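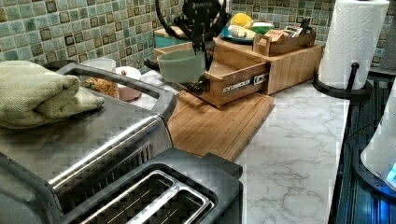
Resetting the gripper on the kitchen cell

Do this when the fingers stop closing evenly, or after anyone has swapped the finger pads. The steps assume a Linico controller and the Flellari gripper we run on the counter cell. Allow 23 minutes the first time.

1. Stop the running program and take any cup out of the fingers by hand. Don't open the gripper over the drawer with a cup still in it.

2. Jog the arm straight up until the fingertips clear the top of the organizer and whatever is on it. Keep the speed at 2 percent.

3. Wipe the inside of both fingers with a dry cloth. Check the cable from the wrist down. It needs a loose loop, with enough slack for a full turn of the last joint.

4. Open the Gripper page and press Home. The fingers close, then open. If they stop partway, turn the power off and look for crumbs in the linkage.

5. Set the open position to 800 and the cup grip to 400. Save both. The old values stay in memory until you do.

6. Pull the drawer out to its usual stop and load the Pirkeden program. Step it forward to the drawer approach point with the gripper open.
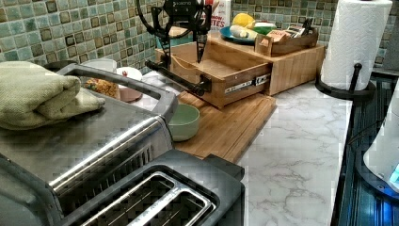 Gripper open above the drawer.

7. Look from the front and from the side. Both fingertips should sit inside the drawer walls. If they don't, correct the approach point and leave the home position alone.

8. Run one pick at low speed with the green cup, then go back to normal speed.

If Home fails twice in a row, leave the cell off and tell Brândușa Căpraru. The spare finger set is in the Birhane case.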